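Stamp pads drying out – re-ink or replace?

brakmont_annie
I've got a drawer full of pads from the Plarnotano sets and half of them stamp like a ghost. Do you guys re-ink or just buy new? Indance wants almost the price of a pad for one little bottle.

paperpile723
Re-ink, always! Two drops in each corner, spread it with an old gift card, lid on, leave it till morning. I store mine upside down too and they stay juicy way longer. 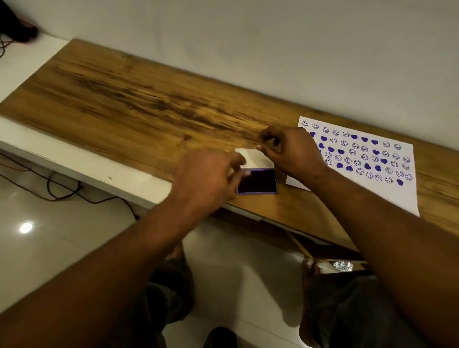
Photo: paperpile723

kwokstamps
Gotta disagree on upside down. Fine for felt, but my foam pads pooled at one edge and I got blobs on every card I made in August.

paperpile723
Mine are all felt, so fair enough – never tried it with foam.

brakmont_annie
How do I tell which I have??

kwokstamps
Press it with a fingernail. Foam springs back right away. And skip the big bottle unless you stamp every day, mine went gloopy.

12 comments | 2 shares

Recent threads
Best cardstock for heavy ink?
Wednesday card swap – sign up
Cleaning old rubber stamps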